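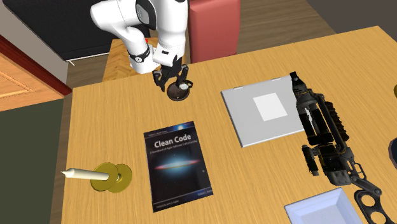
Figure 1. Simulated arm with a black two-fingered gripper above a dark brown cup.

Ristumlow Ball-by-Ball

Ball-by-ball records of club cricket from the Ristumlow league, in plain CSV. Last update of the files: 31st May.

What is inside

The set covers nearly 100 matches of the short format, where one innings has at most 120 legal balls. Each row of the main file is one delivery. Wides and no-balls have their own rows, so an innings can have more rows than legal balls. Please do not use the row number as the ball number -- I made this mistake myself in the first version, and the strike rates came out wrong.

Files

deliveries.csv -- one row for each delivery
matches.csv -- one row for each match, with ground, toss and result
players.csv -- player codes and batting hand, no names
grounds.csv -- the three grounds with their boundary lengths

Columns in deliveries.csv

match_id: text, the same as in matches.csv
innings: 1 or 2
over: starts from zero
ball: legal ball in the over, from 1 to 6. A wide or no-ball repeats the number of the legal ball that comes after it.
striker, non_striker, bowler: player codes
runs_bat: runs given to the batter
runs_extra: all other runs
extra_type: wide, noball, bye, legbye or empty
wicket: kind of dismissal, or empty
player_out: the code of the player who is out. With a run out it can be the non-striker, so do not take it from the striker column.

Where the data comes from

The scores were written by hand in the scorebooks of the clubs Gonari, Lewis and Ramura, and of the teams that visited them. I typed them into a spreadsheet and then exported. The Lewis books are the cleanest. In the Gonari books the bowler is sometimes missing for a whole over, and in this case the bowler column says UNK. I did not try to guess.

Checks

For every innings the sum of runs_bat and runs_extra is compared with the total in the book. When the two do not agree, the match has the value "no" in the column total_ok of matches.csv. The rows stay as they were written. Most of these matches are from August, when Ramura played with two scorers who used different signs for leg byes.

Known problems

Matches shortened by rain have the reduced number of overs in overs_max, but the revised target is missing for a few of them.
Penalty runs are stored as runs_extra with empty extra_type.
Batting hand is unknown for many visiting players.
A batter who retired hurt is not a wicket here. The word "retired" is in the note column.

Possible uses

The set is good for practicing run rate charts, for teaching joins between tables, or for testing a scorecard parser. I would not use it to rank players. A batter who reached 100 on the short side of the Ramura ground did not do the same work as one who made these runs at Gonari, and the data does not correct for this.

License

Free to use and to share, also for commercial work, if you mention Ristumlow Ball-by-Ball. If you find an error, please open an issue with the match_id and the over. Corrections go into the next version and are listed in changes.txt.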